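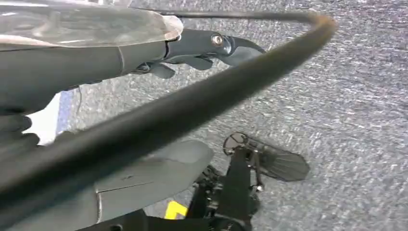 Thick black curved bar and a small silver bolt.

Trendine Repair Tickets

Trendine is a collection of short repair tickets in English, written at the counters of repair shops in Toledo and Gosden. Each ticket says in everyday words what is wrong with some household object: a lamp, a chair, a stroller, a bicycle, a vacuum cleaner. Beside the text there is a normalized name for the part that the ticket speaks of, when it was possible to decide on one.

The collection is for people who study how customers name the parts of things, and for people who build search for spare parts catalogs. It is text only. The tickets were never linked to pictures.

Version 2 replaces the first version completely. Please do not mix them, the ticket numbers are different.

Contents

tickets.csv – the tickets, one per row
parts.csv – the list of normalized part names
variants.csv – which words were used for which part
changes.txt – what changed from the first version
LICENSE

All files are UTF-8, with comma as separator and double quotes around any text that has a comma inside. Line breaks inside a ticket were replaced with a single space. If you open the files in a spreadsheet program, please tell it that ticket_id is text. Otherwise the zeros at the start disappear and the join with variants.csv will not work any more. This is the question I receive most.

Columns in tickets.csv

ticket_id: text, with leading zeros
shop: toledo or gosden
object: what the customer brought, as one of 26 object types
text: the ticket as it was written, after the cleaning described later
part: normalized part name, or the word unclear
writer: customer, staff or unknown
language_note: empty in most rows; filled when a word from another language stands in the ticket

The writer column deserves a warning. In the Gosden shop the customer fills in the paper alone and hands it over. In the Toledo shop it is often the person at the counter who writes down what the customer tells, and it was not always marked. Where the handwriting or the style gave no sure answer we put unknown. Tickets by staff are shorter and use more trade words ("caster", "ferrule", "strain relief"). Tickets by customers use more comparisons ("the thing like a little mushroom"). If you compare the two shops without looking at this column, you will mostly measure this difference.

How the tickets were collected

Both shops kept their paper tickets in boxes. The shops asked permission with a checkbox on the ticket itself, and only tickets with the box checked were taken. The typing was done by hand. We tried automatic reading of the handwriting on one box and stopped, for it invented words where the pencil was weak, and such errors are difficult to find later.

Spelling was kept. If a customer wrote "handel" it stays "handel" in the text column. Abbreviations were also kept. Crossed-out words were left out, which I regret a little now. Several people crossed out one part name and wrote another, and this would have been interesting for exactly the question this collection is about.

Cleaning

The typed text went through Vakunex, a small script in which we keep all our cleaning rules. It does the following, in this order:

Removes phone numbers, addresses and anything that looks like an e-mail.
Replaces names of persons with NAME.
Replaces prices with PRICE.
Makes all quotation marks the same.
Removes double spaces.

After this every ticket was read once more by a person. In 46 tickets there was still something private, mostly a remark about health ("I can not bend to the wheel after my operation"). Those tickets were removed as a whole. Brand names were kept when they belong to the object and removed when they name another shop.

The script is not included in this release. It contains lists of the names it looks for, and these lists are themselves private.

Normalized part names

The part column was harder than we expected. We began with the names in a spare parts catalog and found that they do not fit. A catalog makes differences which no customer makes, and customers make differences which are not in the catalog. For example, the catalog has many kinds of bolts, divided by head and thread. In the tickets there is "bolt", "screw", "pin" and "the metal thing", and the same customer can use two of them for one part.

In the end we made our own list, with these principles:

A part name is made when at least two tickets clearly speak of this part.
Bolts and screws are one part, called bolt_or_screw. We could not separate them from the text.
Anything that a person holds to move or carry the object is handle, also when the ticket calls it grip, bar, knob or loop.
Bar is used only for a long part that is not held by the hand, such as the bar between chair legs.
Cover is used for anything that closes or protects, if it is made to be taken off. If it is fixed, it is housing.
When a ticket speaks of more parts, the one which the customer wants repaired is taken. If this can not be decided, the value is unclear.

The rule about cover and housing makes the most disagreement. Many customers say "the plastic" for both. When the ticket says that the plastic "came off", we can not know if it should come off. These tickets are marked unclear, and they are around 15 percent of the tickets where a cover or housing is possible at all.

The same people who typed the tickets also assigned the parts. Each ticket was labeled by one person, and the difficult ones were discussed at the end of the day. There is no measure of agreement between labelers in this release. I know that it is missing and that a careful reader will ask for it.

A few rows, to show the style

toledo, chair, "back leg wobbly, glue not holding", part: leg, writer: staff
gosden, lamp, "It blinks when you touch the neck of it. Only in evening?", part: neck, writer: customer
gosden, stroller, "front weel goes left always", part: wheel, writer: customer
toledo, vacuum cleaner, "hose split near collar, customer taped", part: hose, writer: staff
gosden, umbrella, "one of the bones is broken", part: rib, writer: customer

The last one is an example of what variants.csv is good for. Under rib you find bone, stick, wire, spoke, finger and leg. Finger and leg also stand under other parts, so please look up a word always together with the object, never alone.

Known problems

Seasonal objects are not even. The boxes from Gosden begin in October, so there are many heaters and few fans. Bicycles come nearly all from Toledo.

Some customers brought the same object again. These tickets were not joined, and the text is sometimes almost equal. If you split the data for training and testing, remove near duplicates before you split.

The word "it" is often the only word for the object in the ticket. On the paper the object was written in a separate field, and this is where the object column comes from. In the text itself you will not always find it.

A few tickets contain strong language about the object. We left it in.

What not to do with it

Please do not try to find out who wrote a ticket. Gosden is small, and a person from there could perhaps recognize a neighbor by an unusual lamp. Also please do not use the collection to say which products break often. People bring to repair what they love or what is expensive, and a cheap thing that breaks is usually thrown away and leaves no ticket.

License and use

The tickets and the lists are free for research and teaching. For use in a product, write to us first – we will ask the shops, and they have so far been friendly about it. If you publish something, name the collection as "Trendine Repair Tickets, version 2".

Corrections are welcome, best with the ticket_id and the part name that you would choose. Corrections to spelling in the text column will not be accepted, the errors there belong to the tickets.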